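Serkwood Table Fork, Plitach pattern
Item 111-20

Four-tine table fork for dining rooms, canteens and catering stores. The head narrows evenly into the neck, and the slots between the tines are rounded at the base. Polished finish. Sold singly or in cartons.

Length: 20 cm
Weight: 33 g
Carton quantity: 700
Dishwasher safe: yes, up to the settings listed in the care sheet 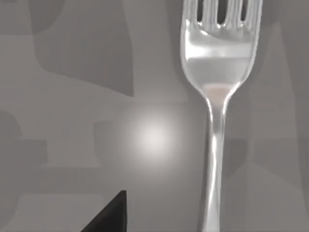
Nilton Ospina writes that the neck has held its shape through daily canteen use, but that he would like the matching spoon sold in smaller cartons as well. The spoon is now stocked singly under the same pattern name.

Wash before first use. Do not soak overnight in salt water or leave in contact with bleach. Dry by hand if water marks are a concern – hard water will leave spots on any polished surface.

Carton orders ship from the Uramow warehouse. Returns are accepted unused, in the original carton.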